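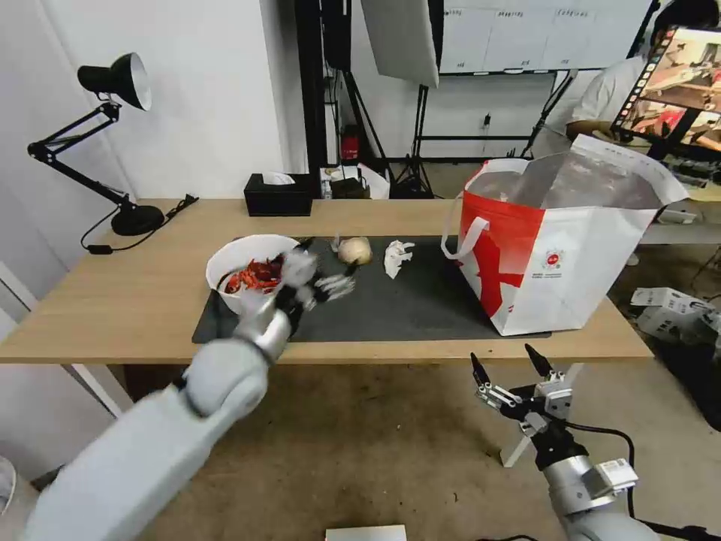 Fig. 2. Left hand beside the bowl of crayfish, bag at right.

Case 5: Dropped grasp, bagging task

The Storkura cell stopped on attempt 39. The left hand closed early, missed the item and kept moving toward the bag. The controller logged a good grasp anyway.

Cause: the finger current threshold had been reset in May after a Protard driver update. Friction in the joints alone was enough to pass the check.

Safety point: a person was working behind the table and the arm did not slow down. The speed limit was tied to the same grasp flag.

For next class, read the Langlois notes on interlocks and draw the fault tree.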